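Home | Openings | Benches | Studies | Contact
Last updated February 26, 2026

Call for participants: tabletop sorting and setting-out study, Urley bench room

Celow is looking for adults to take part in a study of how small items are laid out, moved and cleared on a round tray. The work is seated, quiet and repetitive. Sessions run through April at the Urley bench room, on the ground floor of the Nassar building. The entrance is on the parking lot side.

What the work involves

Participants set out small items on a raised round tray following a printed sheet, then return them to their starting places. Sheets differ in the number of items and in how close together they go. Some ask for one piece to be placed on top of another. Others ask for a flat piece to be laid down without shifting what is already on the tray. Speed is not scored. Placement is checked against the sheet at the end of each round.

A session lasts up to 3 hours, with two breaks. Each participant attends on two separate dates, at least one week apart. The full study has 26 places.

Who can apply

Applicants must be 18 or older and able to sit at a table for 45 minutes at a time. Normal or corrected vision is required, including the ability to tell red, green, blue and orange apart. Both left-handed and right-handed applicants are wanted; left-handed places are filling more slowly. No past experience is needed. People who took part in the Bernatent layout trial are not eligible for this round, but may apply for the next one.

Bench and items

Tabletops are light gray. Lighting is fixed and cannot be changed during a session. Please tell us in the application if glare is a problem for you.
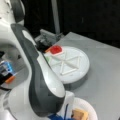
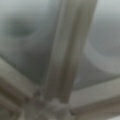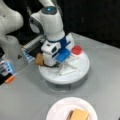
Payment

Payment is a flat amount per session, made by bank transfer after the second date. Participants who leave after the first date are paid for that date only. Parking is free. Travel costs are not covered.

How to apply

Send a short note by mail to Celow, Urley Bench Room, P.O. Box 2586. Quote reference 2000 and include:

- your age and which hand you write with
- the weeks in April when you are free
- a phone number and the best time to call
- any need for a different chair or table height

Places are offered in the order applications arrive, subject to the balance of left and right hands. Applicants who are not placed will be kept on a waiting list until the study closes, and their details will then be deleted.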